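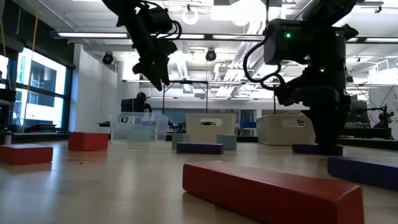

The maker behind Undis, a small line of wooden play blocks, works out of a converted garage and sells most of what she makes to child care centres. She started with a single bag of maple offcuts.

"I had a bench saw and a pile of wood that was too short for shelves," she said. "My plan was to make one set for my sister's kids and get back to cabinets."

She has since filled 168 orders. The blocks are plain rectangles in a few lengths, and she has kept the colours to red, purple and teal. Customers ask for yellow more than anything else.

"I tried a yellow in February of last year and it looked dirty after a week of handling," she said. "I'm still testing it. I don't want to send out something I'd have to apologize for."

The stain comes from Tivetti, a supplier she changed to after her first one dropped the purple. Each block gets two coats and is sanded by hand between them. She thinks the sanding takes up half her week.

Storage is the other thing people ask her about. She used to include a cotton bag, but centres told her the bags went missing or ended up holding something else. Now she recommends open plastic bins, one for each colour if there's room on the shelf.

"A two-year-old can put a red block in a bin," she said. "A drawstring is a job for the teacher."

Her largest order so far was 876 blocks for Valleo, which runs several centres, and it took nearly 2 months. She turned down a second one of 2,000.

"I would have needed to hire someone, and there's no space in the garage for another person," she said. "They were good about it. We agreed on replacements for the worn ones, and I'm cutting those now."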